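Lost and Found at the Mahawong Guesthouse: Your Questions Answered

Updated October, by Nipon Onsri

So you've gotten home, unpacked your bag, and something isn't there. It happens to our guests all the time (and to me, every time I travel!), so I've put together the questions that come in most often at the front desk. Please have a read before you call, and if your question isn't covered, write to us and I'll do my best to help.

How do I find out if you have my things?

The quickest way is an email with your room number, the dates you stayed and a good description. "A blue sweater" is a start, but "a blue sweater with a missing button on the left cuff" gets you an answer a whole lot faster. Jirayu Wiriya looks after the lost and found shelf and goes through the messages every morning at 10, so you'll usually hear back the same day. You can call too, but whoever picks up will write it all down and hand it to Jirayu anyway.

How long do you hold on to things?

Clothes, books and toys stay with us for 15 weeks. Phones, jewelry, keys, glasses and anything with your name on it we keep for a full year. Food and opened toiletries go out the day we find them, I'm sorry to say. We once kept a jar of homemade plum jam for a guest who begged us to, and I can't recommend it — the ants found it before she did.

What happens after that?

Coats and sweaters go to the winter clothing drive in Sternport, and books move to the shelf by the stairs, where you're welcome to take one even if you didn't leave one. Passports and bank cards are handed in to the police right away, so please ask us for the report number if you're missing one of those.

Can you mail it to me?

Yes, gladly! We only ask that you cover the postage. We pack everything ourselves and send it with Clelby, and you'll get a tracking number by email once the parcel has been picked up. Small things usually fit in a padded envelope. Big things, like the surfboard bag last summer, take a bit more planning, so give us a few days. We can't mail medicine or perfume, but a friend or relative may collect them for you if you send us their name first.

I lost my earbuds. Do you have any idea how many of those you've got?

Quite a few, yes. Small white charging cases are the thing we're asked about more than anything else, and they do look awfully alike. If you can tell us about a scratch, a sticker or even what name pops up when they connect to your phone, we can match them to you. It's also worth checking the pockets of whatever you wore on the trip home, and the bottom of your bag, before you give up hope.
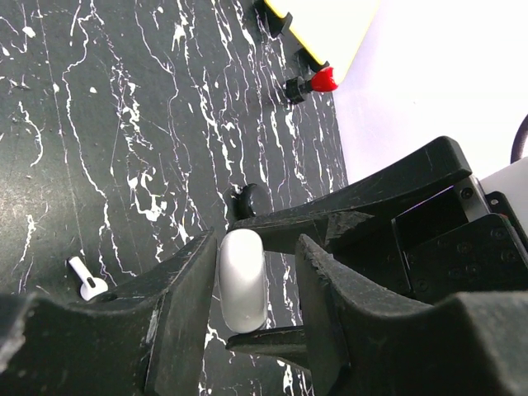 Where do things usually turn up?

Under the bed, behind the nightstand, and in the folds of the big armchair in the reading room, which swallows everything. Chargers stay plugged in behind the desk lamp. Swimsuits are left on the line out back, and I'd say half the hats we find are on the hook behind the bathroom door, where you don't see them once the door is open.

Can you open my room safe if I've forgotten the code?

We can, but two of us have to be there and we'll ask to see your ID. The safes are an older Plenix model and take a few minutes, so please don't leave it until your taxi is waiting outside.

I found something that isn't mine. What should I do?

Thank you for asking! Just drop it at the front desk and tell us where you found it. If it's late, there's a wooden box with a slot next to the key rack, and Jirayu empties it first thing.

Questions? Write to the front desk or call extension 3723 | © Mahawong Guesthouse | Back to top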